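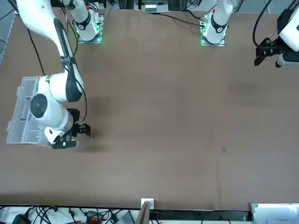
Two robot arms at a brown tabletop, with a clear storage box.

Sunday, December 12, 2021
By the Jallurley help desk

Section 2: Setting Up Your Reading Log

Welcome, and do put the kettle on first! Have a book you've finished close by, so you have something to enter.

1. Open Jallurley and choose New Log. Give it a name you'll still like in January (mine is just "Books").
2. Type in your goal for the year. The box starts at 50, and it takes any number up to 200.
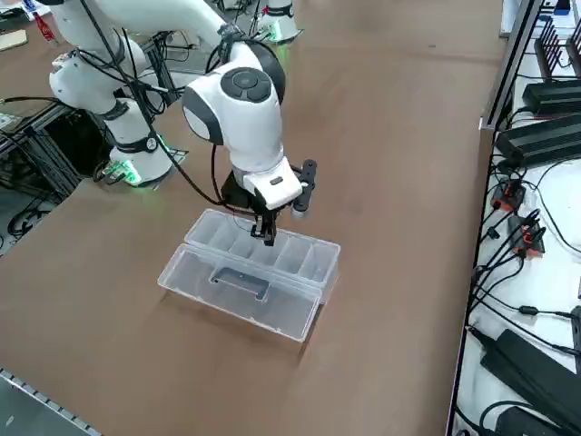 Visach Readers' Club

3. Add your first book by title or author. If two editions come up, pick whichever you read – the page counts differ, and your yearly total follows them.
4. Tap the stars to rate it, or leave them blank and come back later when you've made up your mind.

Note: Re-reads count only if you tick Read Before and fill in a second finish date.
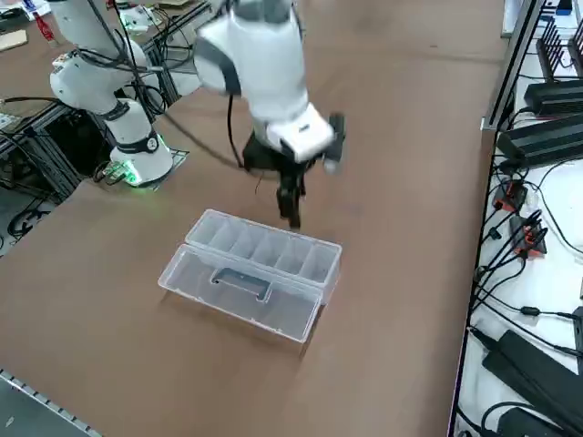
5. Bringing over an old list from Dultis? Save it as a spreadsheet, choose Import, and wait for the green bar to fill. My own 1,689 titles went across in one go, though I did have to fix a few accents by hand.

Caution: Importing the same list twice gives you every book twice, and there is no Undo.

Contact the help desk | © 2021 Tomaszewski Press | Back to top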